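Workshop notebook - painted cabinet, window wall
November, entry 42
Entered by: Pravesh Molefe
Copies to: Tirkley bench, Pretelberg store

Purpose of entry. To record the condition of the white painted cabinet before any decision is taken on repainting, and to set down the order in which the doors, the shelves and the top are to be dealt with. The previous entry covered the Bermúdez dresser and is now closed.

Work began at 9.40. The room is carpeted in beige and is to be protected with dust sheets before any sanding takes place. Daylight from the windows is good and the lamp was not required for the inspection. Colleagues are reminded that a painted surface looks better at midday than it does in the late afternoon, and that faults should be marked up at both times.

General condition. The finish is slightly distressed throughout. It has not been established whether this was the original intention or the result of use; the Danosness file, which should contain the supplier's note, has been requested from Pretelberg. Until it arrives the finish is to be treated as original and left alone. The moulded top edge is thick and will hold a clamp if the jaws are padded. The drawers have small round knobs, which are to be tried for looseness one at a time and tightened by hand only.

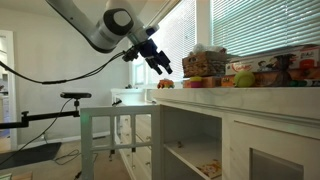 Cabinet with glazed door open, drawers behind. Card on the bottom of the open compartment to be kept with the cabinet papers.

Glazed doors. The panes are held in white glazing bars. Each pane is to be pressed lightly at the corners with a gloved thumb and any movement noted in pencil on masking tape, the tape being placed on the bar and never on the glass. Old putty is not to be raked out at this stage. If a pane is found to be loose it should be taped across and reported to me before the door is moved again.

The closed doors are to remain closed until the open one has been dealt with. On a previous job two doors were opened together and the weight brought the carcass forward on the carpet. A repeat of this is to be avoided.

Open door and hinge. The top rail is where the wear is worst. There are grey smudges along it and the paint has chipped. The smudges should be tried first with a damp cloth and a little mild soap, on a patch no larger than a thumbnail, and left for 40 minutes before the result is judged. Chipped areas are to be kept dry. The metal hinge should be checked for play with the door supported from below, and the screws are not to be replaced with a larger size without agreement.
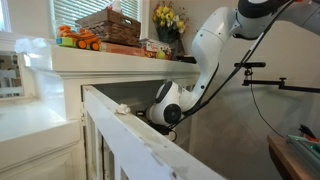 Top rail of the open door, with smudging and chips. Tissue to be removed before cleaning.

Interior. The compartment behind the door is dim even with the blinds adjusted, and a hand lamp will be needed to inspect the back. The shelf is to be measured and its bearers checked before it is drawn out. I have allowed 33 minutes for this in the schedule, on the basis of the Bermúdez job, where the shelf had been painted in and had to be freed with a thin blade. Paint dust from the interior is to be bagged separately and labelled with job number 351.

Filler. The Tirkley bench has advised a fine surface filler for the chips and a coarser one for any dents in the mouldings. I have no objection to this. I would ask that a sample be put on scrap first and painted over - the last tin dried noticeably yellow and showed through two coats.

Clearing the top. Nothing is to be sanded, filled or washed while the top is still in use. The toys and household items are to be lifted down into a lidded crate, kept together and returned in the same order. The wicker basket should be carried by its base, with both hands.
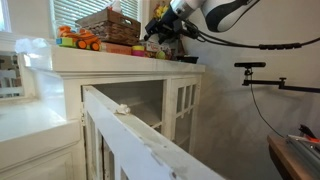
Order of work

1. Clear the top and cover the carpet.
2. Wash trial on the top rail, result to be entered here.
3. Check hinge, panes and knobs.
4. Draw out the shelf and inspect the back.
5. Filler sample to be approved by Tirkley.

Outstanding: Danosness file; decision on colour match; padded clamps to come back from Pretelberg.

P. Molefe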